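Wanted: People Willing to Argue About a Statue

The Dancombe Monument History Project is looking for paid participants this October. If you have ever walked past a bronze man on a horse and wondered who signed off on the horse, keep reading.

Some background. The Plomon Memorial has stood at the top of Dancombe's main square for longer than anyone living can remember, and most residents use it as a place to meet people who are running late. It honors the drowned ferrymen of the Plomon crossing. It does so with a granite column, a bronze woman holding an oar the wrong way around, and an inscription that misspells the river. How the town ended up with this one, when it had held an open design contest and received much better drawings, is what we are trying to find out.

The contest papers survive, more or less. They were kept in the cellar of the old Leinonen foundry, along with a great many invoices for coal. We have the losing entries, the jury's letters (short, then long, then very short again), and a pile of complaints from the public, several in verse. What we don't have is enough eyes.

So we need 60 participants to read, transcribe and discuss. You will be given a folder of copied papers and a partner. Over 2 evenings you will work through the folder together, type up what you can make out, and flag anything odd. Then you'll join a group session in which everyone plays the jury and votes on the original entries without knowing which one won. We ask that you not look it up beforehand by, for instance, crossing the square.

Who we're looking for

You should be 18 or older and able to read English handwriting of the slanted, irritable kind. A degree in history is fine but gets you no extra biscuits. We would especially like to hear from people who grew up in Dancombe, from anyone with a foundry worker or stonecutter in the family, and from people who have never given the memorial a thought. That last group has been surprisingly hard to recruit, as they tend not to read notices about it.

You don't need to know anything about sculpture. The jury didn't either – one member was appointed on the strength of owning a large garden.
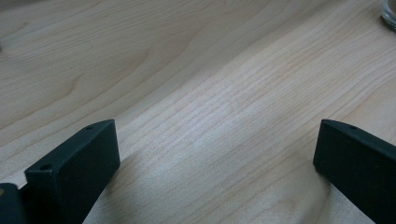 What you get

Participants receive 90 dollars for the full program, paid at the end of the group session, plus supper on both reading evenings. Supper is soup. Your name will appear in the published volume unless you'd prefer it didn't, and having read some of those verses, we would understand.

Sessions run from 6 p.m. at Cirkine Hall, side entrance, up one flight. There is an elevator, which is slow but sincere. If you need large-print copies or a different chair, say so when you apply.

How to apply

Send a short note to Ritva Turunen, project lead, at the Cirkine Hall office. Tell us who you are, which evenings you can manage, and your opinion of any public monument anywhere, in a paragraph or less. Strong feelings are welcome. Please don't attach photographs of yourself posing with it.

Questions about pay or access should go to Nelli Keskinen at the same office. She can't tell you who won the contest either, so please stop asking her.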